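Robot arms draw visitors to Joddale workshop open day

The Proltside Automation Workshop in Joddale opened its doors to the public in February, welcoming 517 visitors over the course of a single day. The event was arranged jointly with Kanaan, the workshop's engineering partner, and was intended to give local residents, school groups and employers a closer view of the work carried out on the site.

The main demonstration concerned the sorting and clearing of small objects by pairs of robot arms. Toy blocks were chosen for the purpose. They are cheap and safe to handle, and they come in enough shapes and colours to give the arms a fair range of tasks. Staff from the workshop explained each stage and answered questions from the public between sessions.

Part of the display took place at floor level, where blocks lay both in a tray and on the boards around it. Small cameras fitted close to the grippers allowed visitors to follow the work from the position of the arm itself. 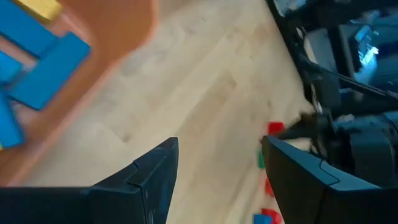 Sessions for schools

The morning was reserved for pupils from schools in Joddale and the surrounding villages, 105 of whom attended with their teachers. Each group was given a short talk on how the arms are guided, followed by time at the demonstration area. Older pupils were also invited to take part in a planning exercise, in which they were asked to decide the order in which a set of objects should be picked up and to give their reasons.

Teachers were provided with a printed pack for use in the classroom. Further copies may be requested from the workshop office.

In discussion with the pupils, staff paid particular attention to the question of reach. An object lying well to one side of the gripper must first be approached, and the fingers must be open wide enough before they are lowered.
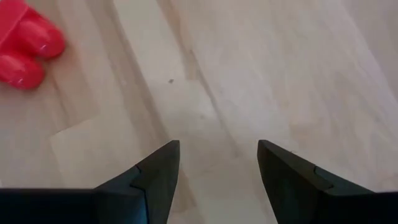
Staff also described how a movement is planned in stages, and why a slower approach is often preferred when people are standing nearby. Several groups asked whether the same methods could be used with food or glass, and were told that trials with packaged goods are expected to begin later in the year.

The afternoon was open to all. Around 42 local firms were represented, among them the packaging company Wedovard, which has agreed to offer work placements at Proltside from the summer. Tabletop sessions continued until 4.30 pm. 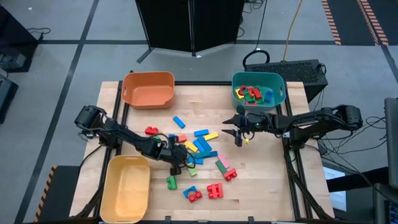 Two robot arms at work over a table of toy blocks at the Proltside open day.

The workshop has confirmed that a second open day will be held in the autumn. Places on the guided sessions will be limited to 74 and should be booked in advance through the workshop office. Entry to the general exhibition will remain free of charge.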